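Ticket 118: Magazine organizer, reading corner, books won't stay up
Opened by: Muthu Marar
Assigned to: Kai-wen Chang
Priority: 3 (requester asked for 1)

Muthu, 9:10 am
The blue three-slot organizer is defective. Picture books go in vertical and end up in a heap. I have tried putting them in more firmly.

Kai-wen, 9:40 am
How many books per slot?

Muthu, 9:42 am
One. It's a small collection.

Kai-wen, 10:15 am
One book in a slot built for a stack of magazines is going to lean. Leaning is in spec. Please confirm whether it leans or falls.

Muthu, 10:31 am
It leans in a way I don't care for.

Mohsin Hashmi, 11:05 am
Adding myself because I bought the thing. Cronin catalog, page 500, listed under "desk tidies." Try hardcovers first, spine down on the slats, left slot, and let the cover rest on the partition. Paperbacks sag through June and beyond.

Kai-wen, 1:20 pm
Tried Mohsin's method on the table. First red one is in and upright, second red one next, white and green one still to do.
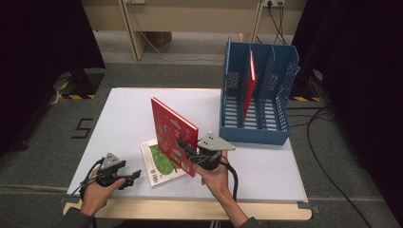 Attachment 1: organizer at right, one red book in the left compartment

Muthu, 1:48 pm
It's still leaning.

Kai-wen, 1:50 pm
Yes. See 10:15.

Status changed to: Works as designed
Reopened by Muthu Marar, 1:52 pm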